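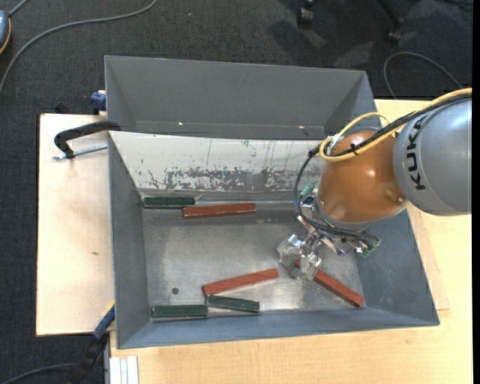 Figure 7.1 A KUKA arm working in a metal bin clamped at the bench. Three red bars and three shorter green bars lie in the bin.

Chapter 7
The Work Cell on a Shared Bench

Objectives

After completing this chapter, the reader should be able to:
lay out a bench cell within the reach of a small or medium arm;
fix a bin so that its position can be trusted from one session to the next;
route cables along a moving wrist without limiting its travel;
prepare a set of practice parts and record the condition of the cell before a run.

Terms introduced: work cell, datum edge, reach envelope, service loop, fixture, approach angle, reset.

7.1 Introduction

The previous six chapters dealt with the arm as a machine on its own: its joints, its controller, its power supply, and the rules for working near it. From this point the arm is treated as one part of a work cell. A work cell is the arm together with everything it must touch, avoid, or return to. In a factory the cell is usually designed by a specialist and bolted to a concrete floor. In a home or member-run workshop it is assembled from tabletops, boards, clamps, and aluminum extrusion, and it may have to be taken down when the bench is needed for other work.

The methods in this chapter were developed for the Basness bench course and have been revised for this edition. They assume that the reader has completed the stop-button exercises in Chapter 3 and has a signed bench permit, or the equivalent at the reader's own workshop. Readers building at home should read Appendix B before continuing.

Bin picking is used as the running task. The arm reaches into an open container, takes hold of one part, lifts it clear, and sets it down elsewhere. The task is easy to state and needs little equipment. It is also demanding enough to expose most faults in a cell. A bin that shifts by a few millimeters, a cable that pulls tight at one wrist angle, or a gripper that is too wide for a corner will show itself within the first hour of practice.

7.2 The Bin and Its Fixture

The bin should be stiff, shallow, and open at the top. Sloped sides are preferred for a first build, as they give the gripper more room to tilt when a part lies near a wall. The bin in Figure 7.1 has sides of this type. Bare metal wears well, but a scuffed metal floor returns uneven reflections, and readers who intend to add a camera in Chapter 9 should examine the floor of the bin under the lighting they plan to use.

A bin that merely rests on the bench will move. The first contact between a gripper finger and a wall is enough to displace it, and every taught position is then wrong by the same amount. The bin must therefore be held by a fixture. Bar clamps are acceptable for a temporary cell. They are placed on the side away from the arm, with handles and threaded rods outside the path of the wrist. In Figure 7.1 clamps can be seen at the upper left and lower left of the bin, while the arm enters from the right.

One edge of the bin is chosen as the datum edge. All positions in the program are measured from it. Mark the datum edge on the bench with a scribed line or with tape, and mark the bin to match. For the Clekitent bench plate used in the course, the datum edge is set 110 mm from the front of the plate, and the reach envelope is checked with the arm at no more than 239 mm above the bin floor.

7.3 Cables at the Wrist

Cables fail more often than joints. A cable that crosses a rotating joint must have enough spare length to follow the joint to both ends of its travel, and that spare length must be kept where it cannot snag. The usual answer is a service loop, a free curve of cable held at each end by a tie. In Figure 7.1 the yellow cable passes over the orange joint and forms a loop beyond it, with a black cable beside it. A thinner black cable hangs in a wide curve toward the gripper.

The following procedure is used to check the loop.

1. Set the controller to its lowest manual speed.
2. Turn each wrist joint to one limit and stop.
3. Inspect every tie. No cable should be tight, and no connector should carry load.
4. Repeat at the other limit.
5. Lower the gripper into each corner of the bin and confirm that no loop touches a wall.

Cables on the floor require the same attention. They should leave the cell by one route and should not cross the place where the operator stands. Chairs on casters are to be kept out of the cable route while the arm is powered.

7.4 Practice Parts

Plain rectangular bars are recommended. They can be cut from scrap, they do not roll, and their long shape makes the approach angle easy to judge by eye. Two lengths in two colors are sufficient. The Fludeo parts sheet, reproduced at the end of the chapter, gives cutting sizes for both.

Bars should be laid in mixed directions. A bar in the open is the simplest case. A bar lying along the base of a wall is harder, as one finger must fit between the bar and the wall. A bar with one end beneath another is harder again, and the upper bar is normally removed first. All three cases should appear in any practice set.

7.5 Recording the Cell

Before each run, the operator enters the state of the cell in the bench log. The Malik log form, issued 17 Mar 2023, has spaces for clamp check, cable check, gripper condition, and part layout. A reset is entered whenever the bars are laid out again. The bench course requires 44 logged resets before the reader proceeds to automatic speed.

Exercises

7.1 Draw your bench to scale. Show the arm base, the bin, the datum edge, and the cable route to the controller.

7.2 Clamp a bin to your bench and press on each wall by hand with the arm powered down. Measure any movement at the datum edge, and revise the fixture if movement is found.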